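Looking After a Home Robot: Which Tips Hold Up

I have been keeping a two-armed house robot running for a family in town, and I read every list of care tips I can find. Most of them were written by people who sell wipes. These are the ones I tested, with my opinion attached.

Cleaning the fingers

The Furnomard leaflet says to clean the finger joints after each use with their own fluid. I tried it for a month and then switched to a dry paintbrush, the cheap kind for window trim. I could see no difference, and the brush cost me 2 dollars. Brush outward from the palm with the hand switched off. Carpet fluff is what you are after. If a finger still drags, look for a hair wound around the pin and pull it out with tweezers. Oil makes it worse. Ihor Savchuk oiled his and spent a Friday picking gray paste out of the knuckles.

Wiping the arms

A damp cloth, wrung out hard. Skip the polish. Glossy covers look better for an hour and then hold every fingerprint, and a slick film near a joint cap works its way inside sooner or later.
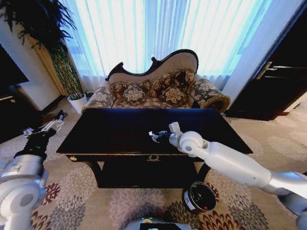
Setting the working height is where I disagree most with the printed advice. Cullano tells you to run the automatic setup and accept whatever it gives you. I don't trust a number I haven't checked. A shiny, nearly black tabletop like this one, with bright window light coming through sheer curtains behind it, is exactly what I'd want to test by hand. Draw the curtains if you can, lay a plain dish towel on the table, and bring one hand down slowly until it just touches the cloth. Write that reading on masking tape and stick it inside the manual. Then take the towel off and run the automatic setup. If the two readings differ by more than 5 millimeters, use yours. Do it again whenever the table gets moved, and keep the hands well away from carved or gilded trim while you do.

Green lights

A green light tells you the part has power. I have had a green light on a wrist that would not turn. Move each joint through its full swing before you believe anything.

Service plans

Orysia Kuzmenko asked me whether the Trustano plan was worth it. They wanted 318 a year, and the visit in February was a man with a cloth and a checklist. I would put over 100 of that toward a spare set of finger pads and keep the rest. Store the pads flat, in the bag they came in.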